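Out of bed at 5 and at the Pliltwood trailhead before it got light. The Heltar started on the second try, same as it has since January. I had 17 miles planned, out to the Fladenov gravel pit and back by the creek road.

The first part was easy going. I dropped the tires to 15 psi before the sand and it steered better, but the whole machine still pulls left under braking. I think it's the front caliper. I cleaned it last month and must not have done enough.
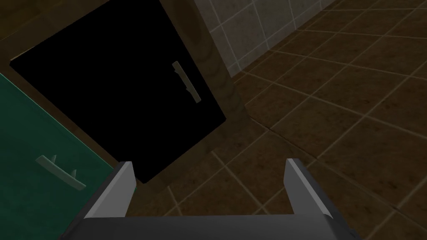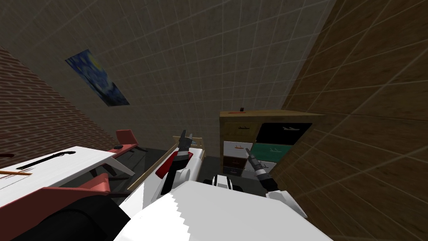
Turned around at the pit. The climb out was rutted, so I stayed in low range and kept it under 20 mph all the way up. The belt smelled hot near the top and I stopped to let it cool and ate my sandwich.

Odometer read 2890 when I loaded up. The manual wants the rear diff oil changed before 3000, so that goes on the list with the caliper. Räsänen has the pads but not the seal kit. I'll call them in the morning and ask how long it takes to order one.

Washed it at home. Left glove is missing, probably at the pit.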